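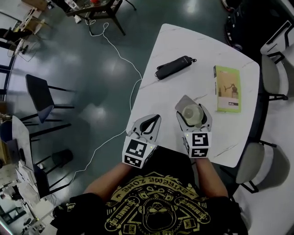
Does teaching the machines change your job much?
Our café at Jendis starts this in July and I'm rapt, but what happens to the table staff?

Vy Tôn
Heaps, and I love it! I used to clear cups all shift. Now I do two hours with the hand grippers, then I'm back on the floor talking to regulars. Your wrists will whinge for the first 11 days or so, then it's fine. Ask for your roster in writing, ours changed twice.

Phong Hồ
Same at Billel. Glassware is the fun bit!!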